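The Trial Unit

The Tuduvari came on hire. 100 a month, cancel when you like, said Eklund's leaflet. I'd read it on the stairs with my coat still on. Arm, gripper, cable, manual. Six pages on lifting and nothing on letting go.

My job: write the review by six. Trultau wanted it short. Trultau always wanted it short.

Lesson 2, handing over. Yellow sheet on the carpet, never mind it. Leads all over the place, mind your feet. Something dark and soft to carry, and a person to deal with. Go.

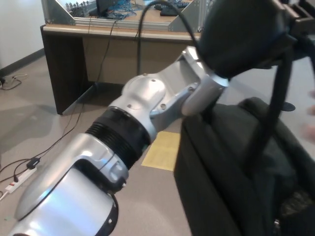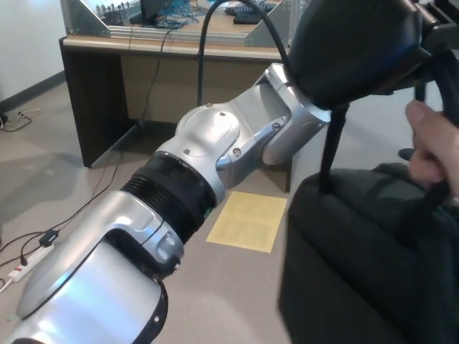 Lesson 3, Letting Go

Not in the manual. I rang the helpline, call number 406 in the queue. Music. More music. Then a voice, very calm, asked what the arm was holding.

A bag, I said.

And who is holding the bag?

I am. We both are.

Ah, said the voice. It's waiting for you to be sure.

I wasnt sure. Stood there with teh phone under my chin, ten to six, thinking about the Skirkudeck we'd had before, which dropped everything. Cups, post, the lot. Never once asked.

Three stars, I wrote later. Then four.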